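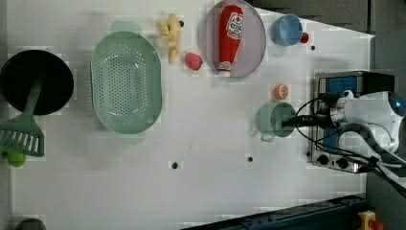
How to Register a Donated Toy Set for Lending

Garrido Toy Library accepts donated play sets at both of its branches. Staff should complete the steps below before any donated set is placed on the lending shelves. The catalog currently holds 1,902 entries, and a set that is entered incorrectly can be difficult to trace later.

Before you begin

Confirm that the donor has signed the transfer form. Sets without a signed form are kept in the Kestik Street storage room and may not be cleaned, labeled, or lent. If the form is missing, write to the donor and allow two weeks for a reply.

Step 1. Inspect the pieces

Check each piece for cracks, sharp edges, and peeling paint. Battery doors must close with a screw. Set aside anything that could fit fully inside the small parts tester; such pieces may be lent only with sets marked for ages three and up. 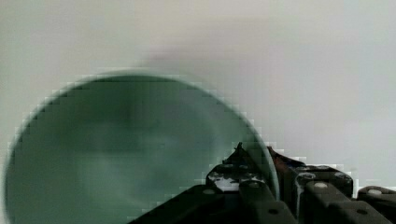

Step 2. Clean the set

Wash hard plastic pieces in warm water with mild dish soap, rinse them, and let them air dry on a rack overnight. Fabric pieces go through the washing machine in a mesh bag. Wooden pieces should be wiped with a damp cloth and never soaked. Do not pack a set until every piece is fully dry – trapped moisture leads to mildew within days.

Step 3. Assign a number

Open the catalog and select New Set. The system offers the next free number in the branch range. Play kitchens and food sets begin at 207, and dress-up sets begin at 231. Enter the title, the suggested age, and the name of the donor as it appears on the form.
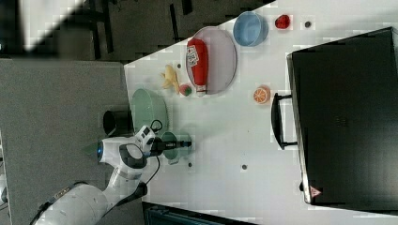
Step 4. Write the contents list

List pieces by plain name and color, with the largest first. Borrowers use this list when they pack the set for return, so avoid catalog terms and abbreviations. Print two copies. One is taped inside the lid and the other is filed at the desk.
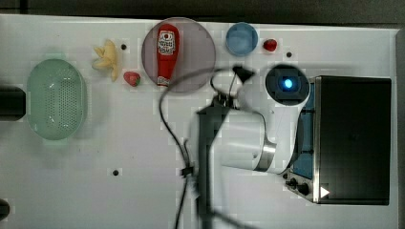 Play kitchen pieces, including a colander, a banana bunch, a strawberry, and a ketchup bottle on a plate.

Step 5. Shelve the set

Place the set in a clear bin with the number facing out. New sets are held for one week before their first loan. During the December closing, finished bins remain in the workroom until the branch reopens.

Questions about this procedure should be directed to Consuelo Toledo, Collections Desk.

Last revised 4 May 2024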